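Section 4: Getting the practice room running

If you've made it through Section 3, you should have the simulator installed on your laptop and a club login that works. Good. This part gets you from a blank window to a robot you can drive with both arms, and it's the part where most new members get stuck for an evening. I wrote it after getting stuck for several.

Before you start, close your browser. I mean it. The club laptops can run the room or they can run 20 tabs, and they get very slow when you ask for both. Plug in the charger too – the graphics settings drop on battery and the arms start to stutter.

1. Open Padex and pick Rooms from the menu on the left.

2. Load the room called Prokside. There are other rooms in the list, and you're welcome to poke around in them later, but all the season's practice tasks are set up in this one.

3. Wait for the walls to get their texture. At first everything loads flat gray, and if you start driving at that point the program may freeze on you. On my laptop it takes nearly 3 minutes the first time and a lot less after that.

4. Under View, choose Body Camera. You'll be looking out over the robot's own housing, with the arms reaching into the room in front of you.

Note: The body camera comes up tilted when the robot's base angle hasn't been reset. You can drive like that, and I did for a whole week before I asked anyone, but it makes my neck hurt. Step 7 fixes it.
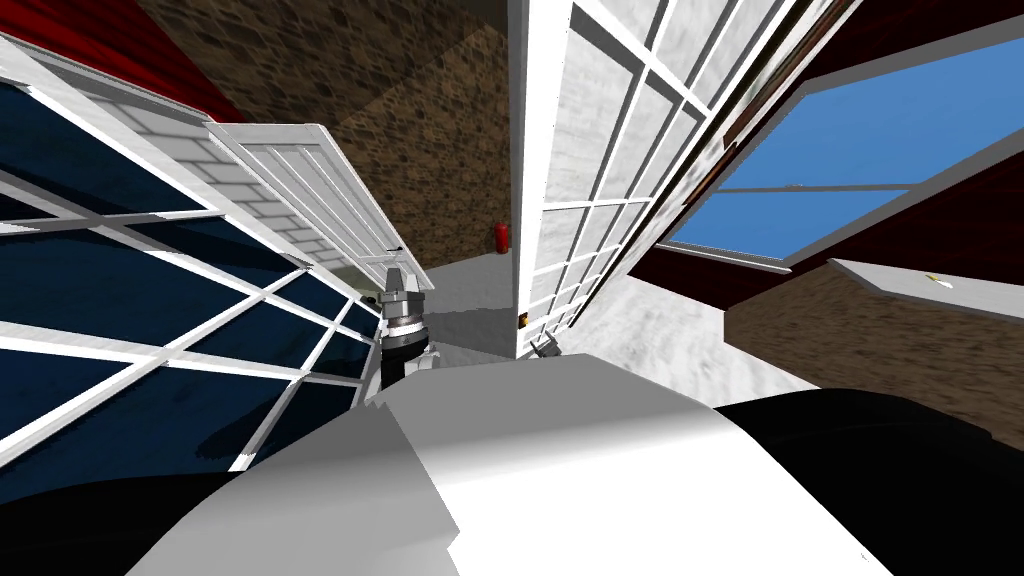

Written by the build team lead, after-school robotics club
Last updated March 8, 2022

5. Find both grippers before you touch the controls. The main one is easy, right there in the middle near the navy window. The second is the little gray one poking out at the bottom of the tall white door panel, and it's very easy to forget. If you swing the base to the right without checking, you'll drag that arm into the panel.

6. Wake up the arms. Hold the left shoulder button for the main arm and the right one for the second arm until each gripper opens and closes once. If only one of them moves, let go of everything, count to five and try again. Please don't mash the buttons. The commands pile up and then the arm does all of them in a row.

7. Reset the base angle. Go to Robot, then Base, then Level. The room should swing around until the floor looks like a floor. If it stops halfway, run Level a second time.

8. Save your setup under your own name, with no spaces in it. The default save slot is shared by the whole club, so anything you leave there is going to get written over by whoever logs in next.

Caution: Don't use Level while a gripper is holding something. The base moves and the arm doesn't know to follow it, so whatever you were carrying usually ends up on the other side of a wall. You'll have to reload the room to get it back.

Your first practice run

Everyone starts with the window sash task, and I'd really like you to do it in slow mode even if you've played a lot of video games (I had, and it helped less than I expected!). Slow mode is the turtle button at the top.

1. Bring the main gripper up toward the open sash and stop short of it.

2. Turn the wrist until the finger pads line up with the edge of the frame. Use small taps on the stick.

3. Close the gripper gently. The grip bar on the side of the screen should stay in the green part.

4. Pull the sash in a little, stop, and check where your second arm is. Then pull some more.

5. Let go, back the arm straight out, and only then turn the wrist again.

Once that feels okay, move on to picking up the thin yellow stick from the white ledge under the bright blue window. It's lying flat, so come at it from above with the fingers wide. I still miss it on a regular basis.

Note: Keep the red fire extinguisher by the stone wall standing. It counts as an obstacle in our scoring, and knocking it over ends the run.

If something goes wrong

Error 276 means the controller lost its connection. Unplug it, plug it back in and press Retry. You won't lose your place.

If the room loads but the arms are missing, you probably opened the Uko robot file. Our file is called Bisgaard. Go to Robot, then Swap, and choose it from the list.

If the picture is fine but nothing moves, check that you aren't paused. The pause icon is tiny and sits in the bottom corner of the control bar. I've gone looking for far more interesting problems than that one – check it first.

When you're finished, choose Park Arms before you quit, and write your best time on the sheet by the door. Section 5 covers recording a run and sending it in for scoring.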